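Teleoperation Data Operator (fixed term, part time)

Flotdale, Ghumman site
Posted August 9, 2026
Reference: OMON-OP

Flotdale is recruiting operators to record bin-picking demonstrations for Omon, our learned grasping controller. The work is based in the ground-floor test hall at Ghumman and cannot be done remotely. Contracts run to the end of December, with a possible extension depending on how the second training set performs.

Background

Omon learns from recorded examples of a person driving the arm. Each example covers one attempt at one task and contains the camera stream, the joint positions, the gripper command and a short set of labels entered by the operator. The first training set was collected by the engineers who built the cell. They all drive the arm in much the same way, and the controller has picked up their habits, including a strong preference for approaching parts from one side. For the second set we want a wider range of operators.

No experience of robotics is needed. People who have worked in packing, assembly, machine tending or laboratory handling tend to settle in quickly, but this is not a condition.

The work

You will sit at a Zostard hand controller and move the arm through pick and place tasks in a pair of metal bins. A typical session consists of the following:

Set out the parts according to the layout card.
Start the recording and wait for the tone before moving.
Pick the part named on the card and transfer it to the other bin.
Stop the recording and enter the result: success, drop, wrong part or abort.
Add a note if anything unusual took place, such as a part sliding under another during the approach.

Failed attempts are kept and labelled. Please do not repeat an attempt in order to replace a poor one. Recordings in which the arm hesitates or corrects itself are used in training, provided that the label is right.

Layouts range from single parts on a clear floor to parts that lie across one another or close to a wall. The crossed layouts take longest. The operator has to decide whether to lift the upper part first or draw the lower one out, and both choices are wanted in the data.

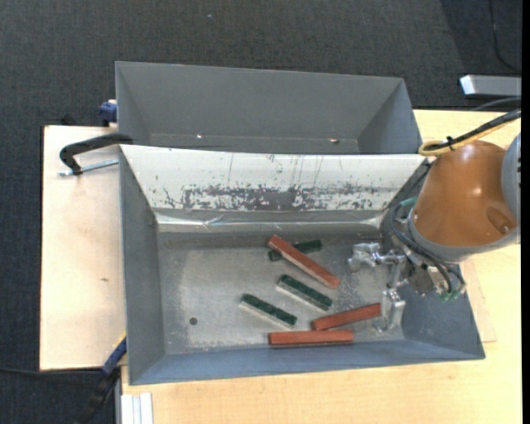 Bin-picking cell with red and green bars, one pair crossed.

Hours and pay

Shifts are four hours, morning or afternoon, with a break of 15 minutes in each. You may work up to 30 hours a week. An experienced operator records about 430 attempts in a full week; this figure is given for planning and is not a target. Pay is hourly and does not depend on the number of attempts or on the success rate. Training takes 2 shifts and is paid at the same rate.

Requirements

You must be 18 or over and have the right to work in the UK.
You must be able to tell red parts from green ones, as the layout cards name parts by colour. A short check is carried out on the first shift.
You should be comfortable sitting at a screen and making small, steady hand movements for up to an hour at a time.
You must be willing to follow the cell safety rules, in particular the rule that the arm is stopped before anyone reaches into a bin.

Left-handed applicants are welcome — the hand controller can be set up for either hand.

Data about you

We store an operator number with each recording, together with your handedness and the hours you have worked in the cell. Your name is held separately by the personnel office and is not passed to the training team.

How to apply

Send a short letter and a list of your recent work to the Flotdale personnel office, quoting the reference at the top of this notice. Please state which shifts you can work and the earliest date on which you could start. Selected applicants will be asked to come to Ghumman for a trial of one hour at the controller, for which travel costs are repaid. Applications are read as they arrive, and the notice will be taken down once the posts are filled.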